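Noche de cine en casa: trucos para montarla bien (y recogerla en un rato)

Me encanta ir al cine, de verdad, pero desde que empecé a organizar sesiones en el salón hay meses en los que no piso una sala. ¡Es que se está tan bien! Con los años he ido apuntando en una libreta todo lo que funciona y lo que no, y como varios me habéis pedido la lista, la paso por fin a limpio. Son trucos de andar por casa, sin aparatos caros.

La luz, lo primero

A oscuras del todo se cansa la vista, y más con una película larga. Yo dejo una lamparita encendida detrás del televisor, pegada a la pared, con una bombilla cálida de 2600 K. El negro de la pantalla parece más negro y encima ves dónde pones el pie si te levantas. Si la sesión es por la tarde, una manta oscura colgada con pinzas de la barra de la cortina tapa muchísimo mejor que la persiana a medias. Repasad también los reflejos: apagad la tele, sentaos en vuestro sitio y mirad qué brilla en el cristal. Yo descubrí así que el culpable era el marco de un espejo del pasillo.

El sonido

Si los diálogos se oyen bajitos y las explosiones os echan del sofá, buscad en el menú de sonido algo llamado «modo noche» o «compresión». A mí me cambió la vida con las comedias románticas, que son todo susurros. Otra cosa: una alfombra entre el sofá y la tele quita ese eco de habitación vacía. Y si tenéis altavoces en una estantería, ponedles debajo un trozo de esterilla de yoga vieja, veréis como deja de vibrar la balda.

Palomitas en cazuela

Aquí me pongo pesada, lo sé, pero es que no hay color. Aceite que cubra el fondo, tres granos de prueba, tapa, y fuego medio. Cuando saltan los tres, fuera del fuego, echas el resto del maíz, cuentas 20 segundos y otra vez al calor. Con ese descanso el maíz se calienta por igual y quedan poquísimos granos sin abrir. La tapa, un poco ladeada para que salga el vapor (si no, se quedan gomosas). La sal tiene que ser fina; si solo tenéis gorda, un golpe de molinillo y listo.

Para las dulces, mantequilla y azúcar moreno a fuego bajo, y a mezclar en un bol mucho más grande de lo que creéis necesario. Luego 5 minutos de horno suave en una bandeja con papel, ¡y crujen como las del cine!

El bol y los vasos

Un bol por persona, siempre. El bol gigante compartido queda muy bonito, pero a mitad de película hay alguien estirando el brazo por encima de otro y acaba todo en el suelo. Para las bebidas, tazas o vasos anchos y bajos, que aguantan mejor un codazo. Y una bandeja con un paño húmedo estirado debajo de los vasos: no resbalan nada.

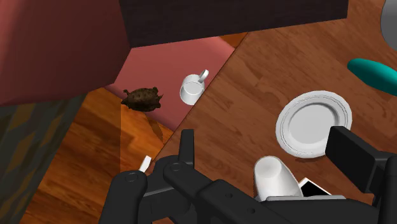 Manchas, que las habrá

El refresco en la tapicería se seca a toquecitos, nunca frotando, con un trapo blanco. Después agua templada con una gota de lavavajillas, otra vez a toquecitos, y un último paso con agua sola. Para la mantequilla de las palomitas va de maravilla la maicena: se espolvorea, se deja toda la noche y por la mañana se aspira. Probad antes en una esquinita escondida, sobre todo si la tela es clara.

Los cercos de vaso en la madera barnizada suelen irse con un paño seco y el secador al mínimo, sin acercarlo mucho y moviéndolo todo el rato.

Elegir la película sin perder una hora

Mi sistema: durante la semana cada uno va metiendo papelitos con títulos en un bote de cristal. El día de la sesión se saca uno y no se discute. Eso sí, cada papelito lleva detrás la duración, para no empezar una de tres horas un lunes. Nosotros arrancamos a las 7 de la tarde y así da tiempo hasta a comentarla luego, que para mí es la mitad de la gracia.

La próxima semana cuento cómo guardo los DVD antiguos sin que se rayen, que tengo una caja entera por ordenar y muchas ganas de ponerme con ella.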